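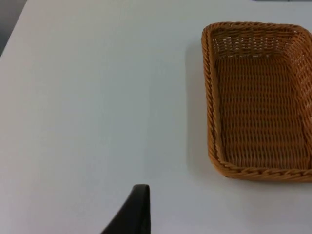

## The basket job and the arm that let go early

19 Aug 2026

I have been meaning to write this up since the fault came back. It first showed in February, I thought I had cured it, and I hadn't.

The job is simple on paper. Two arms, one wicker basket, a few small things to go in it. One arm holds the basket by its side and tips it, the other picks up and drops in. I run both from Jatik, with my own script on top, on a bench I share at Wundura.

The trouble is with the holding arm. It grips well, lifts well, and then at some point in the hold the fingers open. No warning, no error on the screen. The basket drops back on the table and the other arm carries on as if it were still up. In the last batch I did 58 runs and had 4 drops. The log said "hold OK" for every one of them.

What I checked, in the order I checked it:

- Finger pads. Cleaned, then swapped. No change.
- Grip force. Up a bit, then down a bit. Too much and the weave creaks, so I put it back.
- The cable at the wrist. I was sure it was this one. It wasn't.
- The hold timer -- which I had forgotten existed.
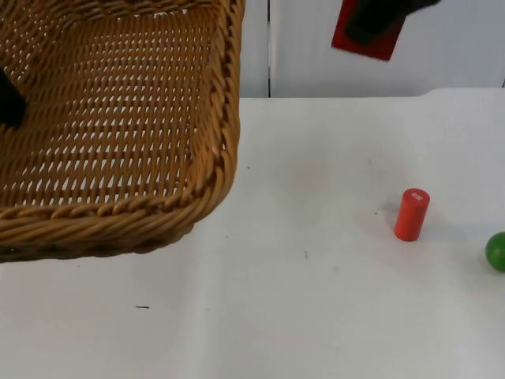 *The two-arm set-up, with the red cylinder and green ball on the table.*

The gripper controller is a second-hand Hendriks unit, and it has a timeout. If it hears no fresh grip command for 30 seconds it relaxes the fingers to save the motor. My script sent the command once and left it. Most runs finish well inside that. The slow ones, where the second arm has to try again for the ball, do not.

So the fix is dull. The script now repeats the grip command every 2 seconds, and the picking arm stops if the holding arm's finger gap changes by more than a set amount. I tested the stop by opening the fingers by hand from the console, and it stopped.

The stop matters more to me than the timer. A dropped basket is nothing, but I want to use the same code for the Clallia trays later, and those are heavy enough to hurt a hand. I have also turned off the "hold OK" line until it reads the fingers themselves.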